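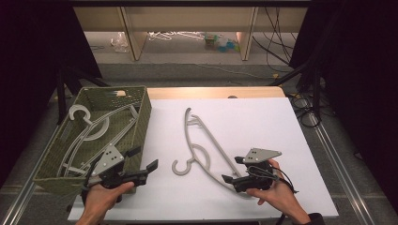

그림 2. 흰 판 위에 놓인 회색 플라스틱 옷걸이와 올리브색 바구니. 바구니 안에도 같은 색의 옷걸이가 들어 있다.

3.2 회수 단계의 물량 흐름과 재사용률 산정

의류 매장에서 사용되는 플라스틱 옷걸이는 판매 시점에 의류와 분리되어 매장에 남거나 의류와 함께 소비자에게 인도된다. 본 절에서는 전자의 경우만을 다루며, 후자는 가정 내 보유분으로 간주하여 3.4절에서 별도로 추정한다. 분석 대상은 의류 유통사 Jovach의 매장 23개소이고, 회수품의 선별은 Wallport 물류센터에서 일괄 수행된다. 관측 기간은 8월 한 달로 하였다.

선행 연구는 회수율을 출고량 대비 반입량의 비로 정의하는 경우가 많다. 그러나 이 정의는 매장 내 체류 재고를 손실로 계상하므로 관측 기간이 짧을수록 회수율이 과소 추정된다. Issa의 모형은 체류 재고를 별도의 상태 변수로 두어 이 문제를 완화하였으며, 본 연구도 동일한 구조를 따른다. 다만 원 모형에서 상수로 처리된 매장 체류 시간은 매장 규모에 따라 달라지는 값으로 대체하였다.

선별 기준은 형상과 표면 상태의 두 항목으로 구성된다. 형상 항목에서는 고리의 벌어짐, 어깨부의 휨, 하단 바의 균열을 확인하고, 표면 항목에서는 점착 라벨의 잔류와 변색을 확인한다. 형상 항목에서 부적합 판정을 받은 회수품은 분쇄 공정으로 보내고, 표면 항목에서만 부적합한 회수품은 세척 후 재판정한다. 재판정은 1회로 제한하였다.

관측 기간 중 Wallport 센터에 반입된 옷걸이에서 3,000개를 무작위 추출하여 판정한 결과, 909개가 분쇄 대상으로 분류되었다. 이에 따른 표본 재사용률은 69.7%이다. 분쇄 대상의 주된 부적합 사유는 고리 기부의 균열이었으며, 하단 바의 파손이 그다음을 차지하였다. 어깨부의 휨은 단독 사유로 나타나는 경우가 드물었고 대개 고리 기부의 균열과 함께 관찰되었다.

운송 방식에 따른 차이도 검토하였다. 옷걸이를 방향 정렬 없이 용기에 담아 운송하면 고리와 어깨부가 서로 맞물려 적재 밀도가 낮아지고, 하역 시 이를 분리하는 과정에서 고리 기부에 굽힘 하중이 가해진다. Isaksson형 접이식 상자에 고리 방향을 맞추어 적재한 매장군에서는 고리 기부 균열의 비중이 낮게 나타났다. 다만 해당 매장군은 대형 점포에 편중되어 있어 적재 방식의 효과와 점포 규모의 효과를 분리하기 어렵다.

분쇄품의 재생 원료 전환은 Zastberg 공장의 투입 기준을 적용하여 계산하였다. 금속 고리가 결합된 제품은 분리 공정의 수율이 확인되지 않아 산정에서 제외하였다. 재생 원료의 대체 효과와 운송 부문의 배출량은 4장의 전과정 평가에서 다룬다.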